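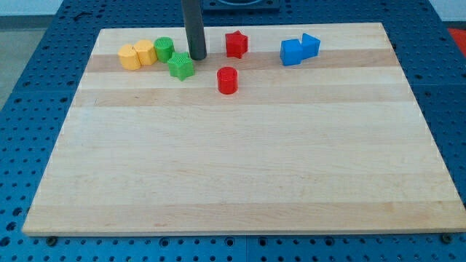 The Wednesday run: why we stopped the block-pushing trials at 345

Several of you have asked why the Hineck bench was off limits for a week in July. The short version that went around was that the arm "lost calibration." I never liked that explanation and I like it less now that I have read the logs, so this item sets out what we know and what we don't.

The job is simple enough. The arm comes down with a plain rod and pushes plastic blocks around on a maple board: stars, cubes and cylinders, sorted by color or by shape depending on the instruction. The rod is supposed to travel just above the wood. It should never press on it.

On push 345 it pressed on it. Widad Bataineh was at the desk and heard the tone of the motors change. She hit the stop. By then the rod had dragged a yellow cylinder sideways under load, the cylinder had shot off the board and across the room, and there was a groove in the wood 16 centimeters long. No one was hurt. Widad was wearing safety glasses. Two visitors from upstairs were standing by the door and were not.

What the logs say

The height of the rod had been dropping since push 158. It went down a little at a time, with no jump anywhere, and that's why the Felline monitor stayed quiet. The monitor looks for sudden changes. It compares each push with the one before it, so a slow slide looks perfectly healthy right up to the moment the rod meets the wood.

Our supplier's first answer was that the board must have warped. Rangi Harawira put a straightedge across it in both directions and found nothing. The second answer was that someone must have bumped the table. Maybe so, but a bump would give a step in the log, and there isn't one. Rangi's own suspect is the clamp screw that holds the rod, which he was able to turn with his fingers after the stop. I think he is probably right. I would also point out that a screw found loose after a hard contact could have been loosened by the contact, and we have no record of how tight it was that morning.

So please stop saying the cause has been found. We have a likely cause.

The force limit

This bothers me more than the screw. The arm has a force limit, and we all assumed it would trip long before anything got scratched. It did not trip. Ebony Bright went through the settings and found the limit had been raised during the Alcantara demo, when the arm kept stopping in front of guests, and was never put back. No name is attached to the change. The settings page doesn't ask for one.

What has changed

The force limit is back to its original value and now takes 2 people to alter. The rod height is checked against a gauge block before each session, and the reading goes in the paper book by the bench. The clamp screw has a paint mark on it. Glasses are required for anyone inside the door, visitors included.

The vendor has offered a software update that "detects gradual drift." Vandana Rana has asked to see it catch our own July log before we install it. We are still waiting for a reply.

If you have run anything on that arm since the Alcantara demo, send your height logs to Ebony, even if nothing seemed wrong.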